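Search tips Enter keyword Go

Bench Tips for Small Molecular Biology Labs: Keeping Enzymes, Tips and Tempers Intact

Most protocols assume a competent person in a tidy room. What follows is for the other kind of lab, with one good freezer and a drawer that has to be kicked.

Put the enzymes away first. You will want to load the gel, admire the gel, and then wonder why the ligase is sitting in a puddle. Keep the cold block next to the freezer and carry samples to it. Enzymes stored in glycerol stay liquid at minus twenty, so if yours has gone solid, the freezer is colder than its display claims or you have picked up the buffer.

Aliquot primers the day they arrive. I make 9 small tubes from each stock and freeze the rest. It takes as long as one cup of coffee, and you will be spared an October afternoon working out which of three people contaminated the only tube.

Spin tubes before opening them. Dried oligos like to travel to the lid, and from there to your glove.

Write on the side and the cap of every tube. Caps get swapped. Ethanol also removes most ink sold as permanent, including the Prarnine pens we bought a box of in a hopeful moment. Pencil on a paper label under clear tape has outlived every pen we own.
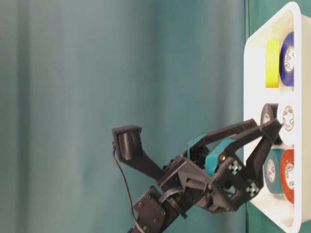

Rania Issa wrote in to disagree about the labels: "Clear tape is fine until minus eighty, and then it lets go and you have a box of anonymous tubes with confetti at the bottom. Use proper cryo labels, wrap them so the end overlaps itself, and put them on while the tube is still at room temperature. We lost 158 plasmid preps before we learned this."

She is right about the cold, and I have moved my long-term stocks to cryo labels. For anything living in the fridge I am staying with pencil and tape out of stubbornness.

Gels. Let the agarose cool until you can hold the flask without making a noise. Pour slowly from one corner and chase bubbles to the edge with a clean tip. Pull the comb straight up, with buffer already over the gel, or the wells will tear and your ladder will go exploring.

Centrifuges. Balance by weight when the liquids differ. Two tubes filled to the same line with phenol and water are no match, and the Reltitz on our bench will walk to tell you so. If you hear anything odd at 4000 rpm, stop the run and leave the lid shut until the rotor is still.

Ice. Fill the bucket last. Our machine, a Flestia of great age, makes enough for one bucket before lunch and then rests.

Waste. Empty the tip bin when it is two-thirds full. Pressing the contents down with a gloved hand is how people get to meet the safety officer.

Last revised 2024-03-17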